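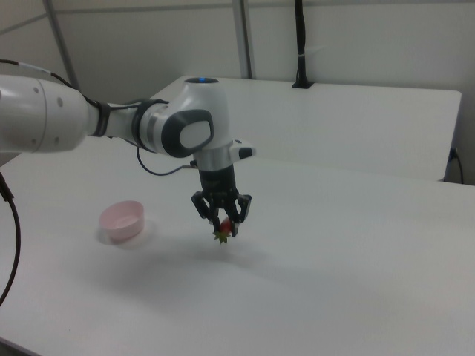 Menberg wrote: I asked this in the travel forum first and got sent over here. My study group is doing a unit on regional blocs, and I got stuck on one thing. When a bloc says it decides by consensus, does every member have to vote yes? Or can a country just sit there and say nothing? My textbook has 489 pages and gives this one paragraph, ugh.

2 answers

Nandar
Mon 23 February
Silence is usually fine! In most blocs that work this way there's no formal vote. The chair reads out the text, asks if anyone objects, and if no one does, it's adopted. So a country can be pretty lukewarm and still let it through. I wrote a paper on this in college (2000 words, and I went over by 348, so 2348, sorry professor) and what I kept running into was how much gets settled before the meeting even starts. Drafts go back and forth for weeks and the wording gets softer every time. Check your bloc's charter though, some let a few members go ahead on trade stuff while the others wait. Mine had 3 different rules depending on the topic and I mixed them up until May.

Lu
it's basically a veto. one country says no and it's dead. same as unanimity imo

Menberg replied: Thanks Nandar, the part about the chair asking for objections cleared it up for me. Going to look for the charter tonight.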